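How to Descale a Kettle With Vinegar

I put this off for most of a year, and then one morning there were little flakes floating in my tea and that was the end of that. If your water is as hard as ours in Trodthorpe, you probably know the look! The good news is that it takes maybe five minutes of real work, and the rest is just waiting.

What you need: plain white vinegar, tap water, a soft sponge and a kettle. Mine is a metal one that holds 1674 ml to the top line (an odd number, I know, but it's printed on the bottom). Check your booklet first, because a few makers don't want vinegar anywhere near their kettles.

Step 1. Unplug it, let it cool and tip out whatever is in there.

Step 2. Pour in 500 ml of vinegar and 500 ml of water, so 1000 ml altogether. If your crust goes up higher than that, add more of each, half and half, but stay well under the top line.

Step 3. Bring it just to a boil, switch it off and walk away for 20 minutes. Open a window, the smell is really something.

Step 4. Pour it down the sink slowly and wipe the inside with the sponge. Please don't use steel wool, I scratched my old kettle that way and it never looked right again.

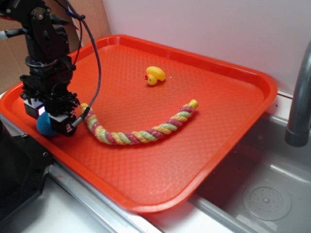
Step 5. Fill with fresh water, boil, dump it out. Then do that again, and a third time if you can still smell vinegar. I skipped the third boil once and my coffee tasted like salad dressing for two days.

If the spout has a little mesh filter, pull it out and soak it in a cup of straight vinegar while the kettle sits. An old toothbrush gets the last bits off. I do the whole thing every month in summer and a bit less in winter, when I mostly use the stovetop one.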